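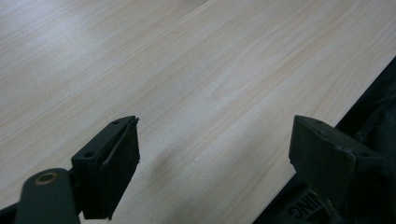 Skidell Shared Workshop – Minutes of the June meeting

The meeting was opened at 15 minutes past six in the evening. The minutes of the last meeting were accepted without changes.

1. Table tops
The main point was the pale table tops. Members like the light colour and the pine-like grain, and they agree that the room feels brighter than with the old grey ones. One member finds the surface a little too shiny in the evening, when the lamps are on. It was asked if the tops can be sanded in case of scratches. The answer is no, they should not be sanded. Decided: no sanding and no sharp cutting directly on the tops. Cutting mats are kept on the shelf by the door.

2. Cleaning
There was a longer discussion about cleaning. Until now everybody used what they found under the sink. Decided: a soft cloth, warm water and a small amount of washing-up liquid. Glue must be wiped off while it is still fresh. The strong cleaner should be used only for the floor – the label says it is not suitable for furniture.

3. Edges
The edges of the tops are straight and should stay so. Clamps are allowed only with a piece of felt or card between. The proposal to put plastic strips on all edges was voted on and did not pass (4 votes in favour). It can be brought up again in autumn.

4. Costs
The bill from Drelta was 145 pounds for the last top, delivery included. It is paid. The account now shows 3038 pounds. A request for new stools was heard, but the prices from Sonura came only this afternoon and not all members could read them. Moved to the next meeting.

5. Other points
The group from Ding Street asked to use the room for bookbinding on two evenings. Agreed, if they bring their own boards for pressing. The key for the side cupboard is still missing. Please look in your bags and coat pockets.

The meeting was closed at half past seven.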